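ホーム | ニュース | ロボット | ソフト | 開発ツール | お問い合わせ

Bevstead、アーム制御ソフト「Drelwood」の更新版を公開 計画の再計算を高速化

ロボット向けソフト開発のBevsteadは2018年12月1日、アーム用の動作計画ソフト「Drelwood」の更新版を公開した。目玉は軌道の再計算。対象物の位置がずれた場合、従来は最初から計画をやり直していたが、新版では使える区間を残して手先側だけ引き直す。1回の再計算は50ミリ秒以内、と同社。

認識側にも手が入った。金属の鍋など、光を反射する物の輪郭が安定しにくい問題に対応。深度が欠けた部分をカラー画像から補う処理を標準でで有効にした。設定ファイルの書式が一部変更、旧版からの移行には付属の変換ツールを使う。
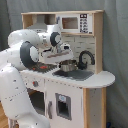

評価は台所作業の課題集「Brosia」で実施。鍋をつかむ、流しから出す、こんろに置くなど、542回の試行を記録した。失敗の内訳も公開されており、最も多いのは縁をつかむ際の滑り。次いで蛇口まわりでの干渉回避による時間切れ。成功率の詳細は後日、技術資料で出すとのこと。

ログ再生ツールも新しくなった。計画と実際の関節角を重ねて表示、ずれが大きい箇所へ直接飛べる。対応する機種は10種以上。2台同時の制御はまだ試験段階で、正式対応の時期は未定。研究用途は無償、商用は従来どうりの年間契約となる。

コメント

・変換ツール、自作プラグインの設定は素通りされた。手で直した。
・50ミリ秒ってどのCPUで? そこ書いてほしい
・滑りの件はうちでも同じ。閉じる速度を落とすとだいぶましになります。
・ログ再生だけ単体で配ってくれないかな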